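Drultham bin trials: README

A side-by-side of two grippers on the same arm, picking household odds and ends out of a bin. Started at the Murnport bench in February by Nurhan Ağca and Kedir Derese, and we're really pleased with how much came out of it!

What's in here
trials/ one folder per run, 695 runs in all
grippers/ mounting notes and finger drawings
controller/ the settings we used, plus the older set for comparison

Each run has joint positions, gripper opening, a fixed-camera video and a result line (picked, dropped, missed). Runs with the older controller settings end in _old. Don't mix them with the rest, the closing speed is different.

Known gaps
Gripper opening is missing from 12 runs. Josée Tremblay is looking for the backup.
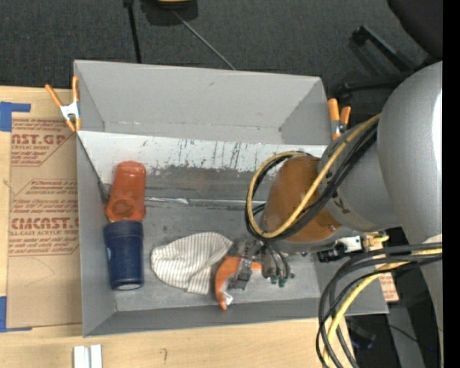
Soft things are where the comparison gets fun. Cups are fairly kind to any finger shape, but fabric folds, bunches up and slides under whatever is next to it, so each grasp is its own little puzzle. The striped cloth sharing the bin with the red-orange and navy cups is a good one to begin with, and we'd love to see what other people's fingers make of it. Cloth runs are tagged "soft" in the result line.

Questions or odd results: Amirul Yusof, Tukalside.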